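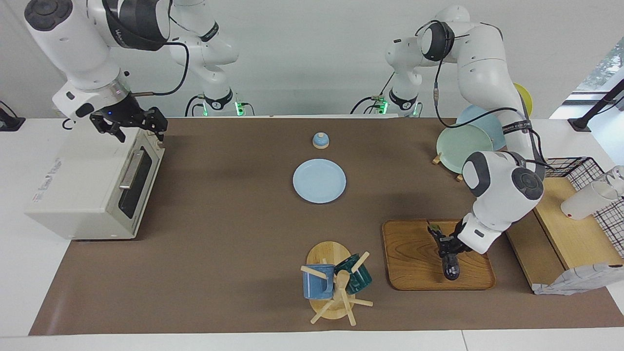 Toaster oven at the left end, dish rack and wooden tray at the right, mug tree toward the front.

Setting up a coffee and toast station on one table, help me pick the order!

Asked 01/12/2024 in Small Kitchens
Viewed 743 times

Hi all! I finally have a separate table for breakfast stuff and I'm way more excited about it than a grown person should be. Up to now everything lived on the counter next to the stove and I was moving the toaster oven every time I wanted to chop an onion.

What I have so far: a cream toaster oven, a dish rack, a wooden tray with a raised rim, a wooden mug tree, and a light blue plate that I love and want to keep out where I can grab it. The tabletop is white and I was scared of stains, so I put a big sheet of brown paper over most of it. I like the look more than I expected!

My questions:

Should the toaster oven stay on the end, or go in the middle where it's easier to reach? Right now the door faces in toward the rest of the table.

Is the mug tree silly at the front? I keep thinking I'll catch it with my sleeve, but at the back I'd have to lean over everything to get a mug.

And does the brown paper have to go? A neighbor told me paper near a toaster oven is a terrible idea and now I can't stop thinking about it.

We rent (Plandmont, the older building, so one outlet on that wall and no drilling). Four people use this table before 8 in the morning.

Answer 1 (marked helpful by the asker)

Love this! A breakfast table changed my mornings, so let me cheer you on first and then be a little bossy.

Keep the toaster oven on the end. The middle is your landing zone and you want it as open as you can get it, especially with four of you. I would turn the oven so the door faces the person standing there, though. With the door facing down the table, you open it over your own work space, and the hot glass ends up right where somebody is reaching for a plate. Try it for a few days, you'll feel the difference by the second piece of toast.

Your neighbor is right about the paper. Pull it well back from the oven, and don't let it run underneath. Check your manual for how much space it wants on the sides, on top and behind. Mine is a Midico and the booklet asks for 4 inches all around, yours may want more. Under the oven itself I'd use a ceramic tile or a metal sheet pan turned upside down. For the rest of the table a Weveo silicone mat wipes clean and you can cut it with scissors. Keep the paper for the mug end if you like it, it does look nice!

Mug tree: swap it with whatever you have at the back on the rack side. Mugs come off the rack, go straight on the pegs, done. Put the heavy ones on the lower pegs and spread them around the post or it will lean. Ask me how I know.

One more thing, put the tray to work. Sugar, spoons, jam, all of it on the tray. When you need to wipe down, you lift one thing.

Comment from the asker: Turned the oven last night and WOW, yes. Tile is on the list. The mugs are moving this weekend.

Answer 2

get rid of the mug tree and use hooks. so much more room

Comment: They said no drilling.

Comment: oh missed that. stick on hooks then? under a shelf

Answer 3

I'd go at it from the outlet. With only one on that wall, the toaster oven should be closest to it and plugged directly into the wall, no power strip and no extension cord. If you also run a kettle, take turns. In an older building the two together can trip the breaker, ours did it every morning one August until we quit making tea and toast at the same time.

I disagree a little on the mug tree. Front is fine if it's off to the side where nobody's arm crosses. I have a Siqueira one with a wide base and it has stood at the front corner for years. If yours slides, put a circle of rubber shelf liner under it.

Have fun with it, and post an update when it's all in place!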